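**Gripper keeps grabbing two things at once when I teleoperate laundry sorting**

Farker

I'm recording demos by remote control, one garment per pick out of a basket. I have 22 so far and in a lot of them the arm comes up with extra cloth. Should I delete those or keep them?

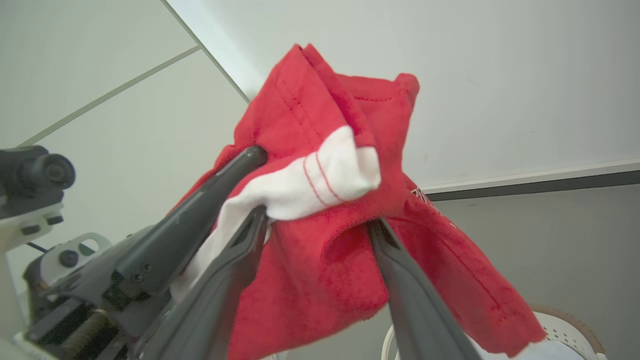 *Wrist camera view, red top with something white and striped caught in the folds.*

Tuesday, November 27, 2018

---

**Gorka**

Keep them if you finish the job by remote. Lower the bundle, open the fingers, pick again – all in the same recording. If every demo is a clean pick, the robot never sees what to do with a bad one. I'd label them separately so you can leave them out later.

Also slow down on the close. I was squeezing at full speed until September and had the same trouble.

---

**Mkhize**

Delete them. I had 500 and the messy ones were no use to me.

---

**Prultuvier**

Depends how you recover. If you just shake the arm, delete it. Try pinching a single ridge of cloth near the top of the pile, and don't push down into the basket before closing.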